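Sturmwelle im Hafen: Wer zahlt für den zerstörten Steg?

Fumiko Yokoyama
Guten Abend, ich wohne in Irnel, direkt am Hafen. Im März ist mein Steg bei der Sturmflut gebrochen. Die Reparatur kostet 3000 Euro. Meine Gebäudeversicherung sagt, dass Stege nicht eingeschlossen sind. Gibt es noch eine andere Möglichkeit?

Numico
Pech gehabt, war bei mir auch so.

Minami54
Bitte schauen Sie zuerst in den Vertrag, ob dort das Wort „Nebenanlagen“ steht. Bei mir stand es auf der letzten Seite, und ich habe 592 Euro bekommen. Wichtig ist auch, ob Sturmflut ausgeschlossen ist, das ist sehr oft der Fall. Danach fragen Sie bei der Gemeinde nach einer Soforthilfe. Das Holz habe ich bei der Firma Arkamis gekauft, für 494 Euro.
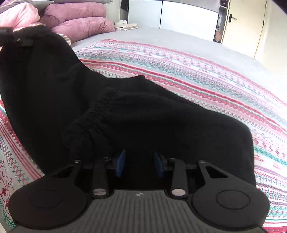
Schwarzer Stoff und gemusterte Decke, auf beiden Bildern
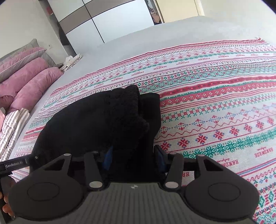

Fumiko Yokoyama
Danke für die genaue Auskunft. Muss ich mit der Reparatur warten, bis die Gemeinde geantwortet hat?

Minami54
Lose Bretter dürfen Sie sofort sichern, damit niemand verletzt wird. Mit dem Neubau würde ich warten, bis Sie eine schriftliche Antwort haben. Rechnungen bitte alle aufheben.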